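08/03/2023
Sim kitchen, wrist view review – rules for what counts as a clean episode

Went through the Rirnesari batch again with Kylie. 400 episodes, all microwave tasks plus the tabletop ones in the same kitchen. The written rules are too thin. Two of us scored the same 245 episodes separately and disagreed mostly on contact: what the finger may touch, and when a touch should fail the run. Draft below, to replace section 3 of the Gridby checklist.

1. Approach to the door. Fingertip may overlap the door in the wrist view. Overlap alone is not contact. Scorers have been marking it as a touch from the picture only, so from now on the contact log decides. On the microwave the target is the upright bar handle at the right of the door. Anything that pushes on the window panel for more than one logged step gets a flag.

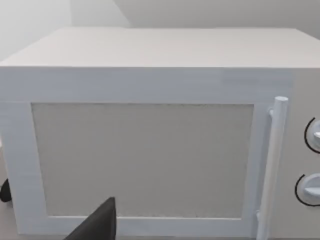

2. Knobs. The two knobs beside the handle are off limits unless the task names them. Any knob rotation in the joint log fails the run, even if the door task is completed. Fiifi wanted a small tolerance here. We left it at zero for now and he will check how many runs that costs us.

3. Props that are not part of the task. Same rule for everything loose on the surfaces: no contact, no displacement. The old text only listed cups and plates, so people were guessing about the decorative stuff. Flowers count. A tall prop close to the wrist camera can fill a good part of the view, and scorers then assume the arm is about to hit it. Check the distance channel before writing anything down. 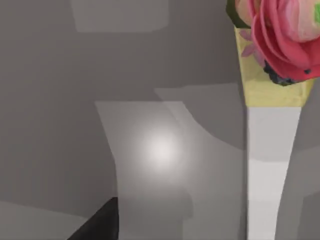 Minimum clearance is still open. The Liao notes use a fixed margin for all props, which is simple to score but punishes tall thin things in tight spots. Kylie prefers a margin per prop class. I lean toward fixed, with a short exceptions list that we keep in the repo next to the scene files.

4. Stopping. A run that ends with the finger still in contact with a fixture is incomplete, not failed. Use the separate code. Storunari's export merges the two, so fix the mapping before the next import or we lose the difference again.

5. Length. Hard cap stays at 800 steps. Scorers should not trim idle frames by hand – if the tail is long, leave it and note it.

To do
Fiifi: rerun the contact script on the 400, zero knob tolerance, send me the list of changed scores.
Kylie: margin proposal, one page at most.
Me: rewrite section 3, add the stop codes, remove the November wording about "gentle contact" that everyone reads differently.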